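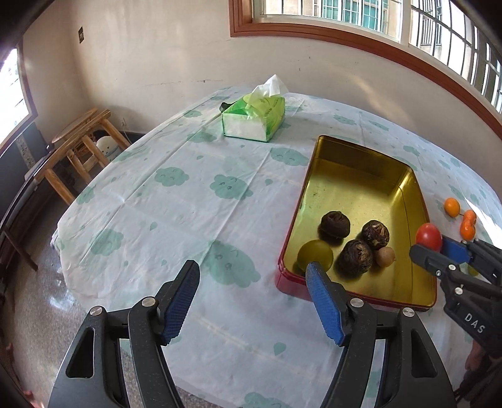
*Page last changed: June, 16:40*

**Gold-coloured tin tray as a fruit and tea tray: scuffs, and what can sit directly on it**

Posted by **Purificación Campos**

I have a rectangular tin tray, shiny gold inside with a dark red outer rim. It is kept on the table near the window, on a white cloth. The inner surface is scuffed. I want to use it for small whole fruit (kumquat size, longan size) together with compressed tea balls, the dark fibrous sort.

The underside is stamped Hiretti and nothing else. I do not know whether the gold is a lacquer or a plated layer. Two points I need settled:

- Can unpeeled citrus stay on the bare metal overnight?
- Can the tea share the tray with the fruit, or does it need its own container?

I would prefer not to line it. A liner hides the finish and slides about.

---

**Mahfuz Debnath**

Lacquer or plate can usually be told apart at a scratch. Look at the deepest one under a lamp. Lacquer tends to leave a slightly raised or flaking edge and shows grey metal beneath. Plate wears thin gradually and has no edge.

Whole, dry, undamaged citrus is low risk on either. The peel is not the problem. Juice is, and a split kumquat left overnight on exposed tinplate will mark it. Check the fruit when you put it out and remove anything soft. Do not put cut fruit on it unless you can establish that the coating is meant for food contact.

Tea is a separate matter. It takes up moisture and smell, and citrus oil is strong. An hour or two on the table while people choose is fine if the balls are wrapped. For storage, use a lidded tin away from the window. I kept unwrapped tea beside mandarins for a week once and could taste peel in every pot.

For cleaning: lukewarm water, a drop of washing-up liquid, soft cloth, dry at once, including the fold under the rim. No scouring pads and no metal polish. Polish will take lacquer off faster than use does.

---

**Brendarer**

Just put a doily in it. Mine is a Makris tray, 99 pence at a car boot sale, and it has been fine for years.

---

**Plultier**

The doily does work if it is cut to the floor of the tray and not left to ride up the sides. Baking parchment is better with damp fruit, as paper lace holds water against the metal.

One addition to Mahfuz's post. Check the cloth too. If the bottom edge of the tin is bare it can leave a rust line on white cotton, and the line is hard to shift. Four small felt pads under the corners cure that. I bought a bag of 100 and still have most of them.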